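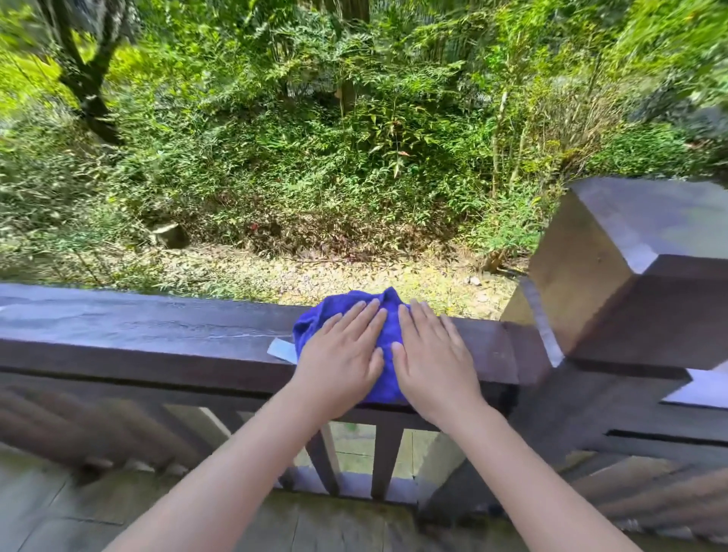

# Dreker RW-2 Rail and Post Wiping Unit

**Planning and purchase page for property and grounds managers**

The RW-2 is a two-arm mobile unit for wiping down exterior handrails, guardrails and post caps on decks, walkways and verandas. It rolls along the deck side of the railing on a four-wheel base and holds a folded cloth against the top rail with both end pads. It is sold as a complete system through Widberg and is available for purchase or on a seasonal lease.

This page covers what the unit does, what the site needs to provide, and which line items belong in a first-year budget. Prices are quoted per site and are left off this page.

## Scope of work

The RW-2 wipes:

- flat or slightly crowned top rails
- the upper part of the front face, using the overhang of the cloth
- square newel posts, including caps with a beveled or stepped profile
- the horizontal ledge at the base of a post cap, with the narrow pad fitted

It does not wipe balusters, lower rails or grooved channels. Sites that need these cleaned should keep the labor hours for them in the budget. In our experience buyers tend to forget the baluster hours when they work out the saving, and the payback figure then comes out too short.

The unit does not sand, strip, oil or stain. It can be used on a freshly oiled rail only after the coating maker's full cure time.

## Why two arms

The first prototype had one arm and a rotating head. On a straight rail it worked well enough. On stained wood with a raised grain, the cloth crept sideways under the head and bunched on one side, and the unit stopped to re-center it every few feet.

The current design copies the way a person usually does the job: two flat pads side by side on one bunched cloth, with pressure spread through both. The pads close toward each other at the front, which keeps the cloth from sliding out of the middle. Either pad can lift while the other holds. This is how the unit refolds the cloth to a clean face without dropping it over the far side, a real concern where the railing stands above a slope.

Kamlesh Bhardwaj, who led the end-pad work at Dreker, set the rule that the unit must accept ordinary terry cloths. There is no proprietary wipe and we do not plan to sell one.

## Specifications

| Item | RW-2 |
|---|---|
| Arms | 2, six axes each |
| End pads | Silicone-faced, flat, replaceable |
| Pad force | Adjustable in 10 steps |
| Base width | 27 in |
| Unit weight, with battery | 819 lb shipping, crated with dock and spares |
| Minimum clear deck width | 28 in plus turning space at corners |
| Cloth | Terry or similar, any color |
| Navigation | Rail-following, with taught corner and post positions |
| Onboard water | None; cloths are loaded damp |
| Operator | One trained person within sight |

The shipping weight is the figure to give your freight receiver. The rolling weight depends on the battery option and is listed on the quote, and it is the number your deck inspector will ask for.

## Site requirements

### Deck surface

Weathered boards are acceptable. Raised fasteners, cupped boards and gaps wide enough to catch a caster are not. Walk the full route before ordering and mark anything that stands proud. Repairs should be priced with the purchase, and on older decks they have sometimes cost more than the first year's lease.

Leaf litter on the deck should be swept before a run. The base will ride over dry leaves but the wheels lose grip on wet ones, and the unit will halt if it detects slip on two wheels at once.

### Deck loading

Get a written figure for allowable load from a qualified person. Dreker does not supply one and our installers will not estimate it on site. If the figure is lower than the rolling weight plus operator, the unit cannot be used there.

### Rail condition

The RW-2 presses down and slightly inward, never outward. A rail that moves under hand pressure must be repaired first. Check each newel post as well, including the cap. Loose caps are common on exterior work and the post routine will find them.

Remove tape, tags, labels and loose paper from the top rail before a run. The unit has no way to tell a label that should stay from residue that should go. Where a plate or marker is permanent, teach it as a skip zone.

### Vegetation

Trim back anything that crosses the rail line. Branches, bamboo and fern fronds that swing into the path will trigger the forward sensor, and a breezy afternoon can turn a short run into a long series of stops. Growth beyond the rail is no problem so long as it stays there.

### Light and weather

Run in daylight or under fixed lighting. Low sun on a glossy, wet rail can confuse the edge finder, which reads the bright strip as the rail's edge. The 2.3 software handles this better than earlier versions but does not cure it. If the fault shows up at the same place each day, run that section at a different time.

Light drizzle is allowed. Rain, standing water and ice are not.

## Moisture setting

More units are returned to Widberg over streaks than over any mechanical fault, and in most cases the cloth was loaded too wet. Wring by hand until no water runs, then fold. A dark stained rail shows every pass, so do a test length and look along it at a low angle after it dries. If lines remain, use a drier cloth before raising the pad force. Raising the force on a wet cloth makes the streaks wider.

For pollen and dust, one pass with a damp cloth and one with a dry cloth is the normal program. Sap and bird droppings need hand work beforehand.

## Budget planning

The following lines should appear in a first-year plan:

1. Unit, purchase or lease
2. Freight and receiving (liftgate required)
3. Deck and rail repairs found on the route walk
4. Charging dock location, including a covered exterior outlet
5. Operator training, one day for up to four people
6. Cloths and laundering
7. Replacement pads
8. Annual service visit
9. Retained hand labor for balusters, lower rails and stairs

Item 6 is larger than most buyers expect. The unit uses more cloths than a person does because it changes faces on a fixed schedule, whether the face is dirty or not. The schedule can be lengthened in the settings. We suggest leaving it alone for the first month, then adjusting it to the site.

Item 9 should be taken from real timesheets. If there are none, have your own crew wipe a measured length by hand and time it, posts included. Do it in January and again in pollen season if the calendar allows.

### When the purchase does not make sense

A single deck with one run of rail is faster to wipe by hand. The same goes for sites where the decks are split by steps, since the RW-2 does not climb and must be moved by ramp. The unit pays off on long, level, connected runs that are wiped often: lodge walkways, raised garden paths, covered galleries.

Seema Bansal in our planning office will run the comparison from your drawings at no charge. She has advised against purchase on a fair number of sites and will send the worksheet either way.

## Lease or purchase

The seasonal lease includes the service visit, pads and software. It does not include cloths. The unit goes back to Widberg at season's end for inspection and storage, which suits sites that close for the winter and have nowhere dry to keep it.

Purchase includes the first service visit only. Owners need indoor storage above freezing for the battery. Buyers who lease first may apply part of the lease toward purchase — ask for this in writing at the time of the lease, because it cannot be added later.

## Options

- **Narrow pad set.** For post cap ledges and rails under the standard pad width.
- **Extended battery.** Adds run time and rolling weight. Recheck deck loading before ordering.
- **Curved rail package.** Required for any section that is not straight between posts. Includes a half day of teaching on site.
- **Bodach cover.** Fitted outdoor cover for short-term parking. Not a substitute for indoor storage.
- **Second dock.** Useful where the route is long and one-way.

## Delivery and commissioning

Lead time is confirmed on the order acknowledgment. Commissioning is done by a Widberg technician and takes two days on a typical site: the first for route teaching, the second for supervised runs with your operator. Have at least two dozen clean cloths ready. The technician will not bring any.

Corners and newel posts are taught one at a time. On a deck with many posts, this is where the two days go. Sending post drawings ahead, with cap profile and height above the rail, shortens the work.

## Before requesting a quote

Please have the following on hand:

- plan of the deck with rail lengths between posts
- rail section showing top width and front face
- post size and cap profile
- narrowest clear width on the route
- allowable deck load, in writing
- finish type and date of last coating
- how often the rails are wiped at present, and by how many people

Site questions go to Ankit Upadhyay at Dreker. Lease terms, spares and service dates are handled by Marama Merrick at Widberg. Requests that arrive without the deck load figure are held until it is supplied.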